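**NOTA DE PRENSA**

# Brulcombe presenta Juvilard, una línea de menaje pensada para mesas de trabajo compartidas

*La colección llega a las tiendas en septiembre, con 28 referencias y una mesa de madera maciza como pieza principal*

Brulcombe, fabricante de mobiliario y menaje de cocina, pone a la venta en septiembre la línea Juvilard, formada por 28 referencias que se venden sueltas o en conjuntos. La línea incluye mesas, bandejas, vasos de malla, sartenes y cubiertos, y se dirige a talleres, estudios y espacios de trabajo donde se cocina y se come en el mismo local en el que se trabaja.

El desarrollo se ha hecho junto a Hondale, empresa especializada en el equipamiento de locales diáfanos, que ha aportado el estudio de suelos, alturas y zonas de paso. Los acabados de cocina han corrido a cargo de Maillard, firma de menaje que fabrica las sartenes de la colección. 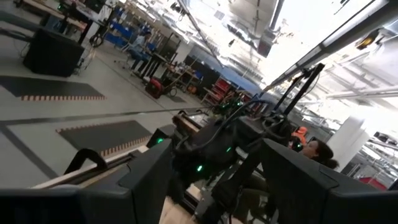
*Última modificación de esta página: septiembre, 10:30 h*

## Un local abierto como punto de partida

Juvilard parte de un caso frecuente: un local amplio, de suelo claro, sin cocina independiente, en el que la mesa tiene que servir a varias personas a lo largo del día. En estos espacios no suele haber tabiques y la zona de comer queda a la vista desde cualquier punto. Las columnas, los cables y las alfombrillas de suelo condicionan dónde se puede colocar cada mueble.

Hondale ha fijado para la colección una serie de recomendaciones de montaje que se entregan impresas con cada mesa:

- Dejar libre el paso por los cuatro lados de la mesa cuando el local lo permita.
- Colocar las alfombrillas fuera de la zona de servicio, con los bordes bien asentados en el suelo.
- Fijar al suelo o a la pared cualquier cable que cruce una zona de paso.
- Montar la mesa en su posición definitiva y nivelarla antes de cargarla.

Las recomendaciones pueden consultarse también en los puntos de venta. El servicio de montaje es opcional y se contrata al hacer el pedido.

## La mesa

La mesa Juvilard es rectangular y lleva un tablero de listones de madera clara encolados. La madera se sirve aceitada de fábrica. Brulcombe recomienda renovar el aceite cada 30 días durante los primeros meses y, después, cuando el tablero pierda tono. Las manchas de grasa se limpian con un paño húmedo y jabón neutro. No deben utilizarse estropajos metálicos ni productos con lejía.

El tablero puede lijarse y volver a aceitarse. Los listones se orientan en el sentido largo de la mesa para facilitar el lijado a mano. La colección ofrece dos medidas, ambas con el mismo grosor y el mismo sistema de fijación, de manera que dos mesas pueden unirse por el lado corto.

El precio de venta recomendado del conjunto completo, con mesa grande y menaje, es de 2.298 euros, impuestos incluidos. El transporte se calcula aparte según el destino. Las piezas de menaje pueden adquirirse por separado desde el primer día.
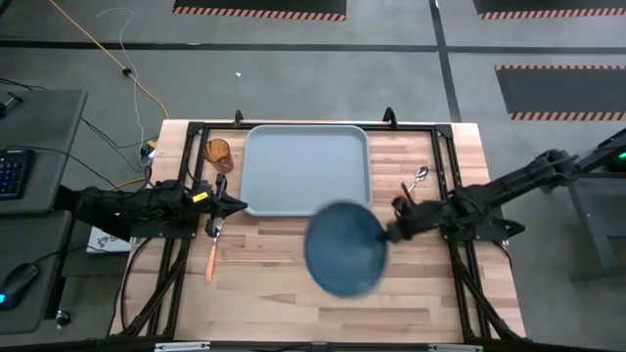
El menaje de Juvilard se ha elegido para que una mesa pueda prepararse con pocas piezas y recogerse en un solo viaje. La pieza que organiza el resto es la bandeja, donde se reúnen los cubiertos y los vasos al terminar. Los colores ayudan a distinguir cada cosa sobre la madera clara: la bandeja gris azulada, de esquinas redondeadas y borde elevado, contrasta con el vaso de malla ámbar anaranjado y con el mango naranja del tenedor, mientras que la sartén es de un azul oscuro. La cuchara plateada completa el servicio. Todas las piezas se venden también como reposición, sin necesidad de comprar de nuevo el conjunto.

## Bandejas y vasos

Las bandejas son de plástico y se lavan a mano o en la cesta superior del lavavajillas. El borde impide que los cubiertos resbalen al levantarlas y permite agarrarlas por cualquiera de los lados. Se apilan sin encajar del todo, lo que facilita separarlas con una mano.

Los vasos de malla no están pensados para beber. Sirven para guardar cubiertos, lápices, servilletas enrolladas o pinzas de cocina. Pesan poco, y el fabricante aconseja repartir el contenido para que no vuelquen cuando se llenan de cubiertos largos.

## Sartenes

Maillard ha diseñado para la línea una sartén redonda de mango corto. El mango reduce el espacio que ocupa la pieza en la mesa y en el armario. La sartén es compatible con placas de inducción y vitrocerámica. No debe introducirse en el horno.

Antes del primer uso hay que lavarla con agua templada y secarla por completo. Para llevarla a la mesa después de cocinar, Brulcombe incluye en el conjunto un salvamanteles de corcho. El tablero de madera no admite el contacto directo con recipientes recién retirados del fuego.

## Disponibilidad y garantía

La línea Juvilard estará disponible en septiembre en las tiendas de Brulcombe y en los distribuidores de Hondale. Las mesas tienen una garantía de cinco años y el menaje, de dos. La garantía no cubre las marcas de calor en el tablero ni el desgaste del aceite.

Los pedidos de mesa se entregan en un plazo de 30 días desde la confirmación. Los pedidos que solo incluyan menaje se preparan en dos días laborables. Las devoluciones de menaje se admiten en el embalaje original.

## Sobre Brulcombe

Brulcombe diseña y fabrica mobiliario de madera y artículos de menaje para el hogar y para pequeños negocios. Vende en tiendas propias y a través de distribuidores.

**Contacto para medios:** Departamento de Comunicación de Brulcombe. Atención de 9:00 a 14:00 h. Las muestras de producto para prensa se solicitan al mismo departamento, con indicación del medio y de la dirección de entrega.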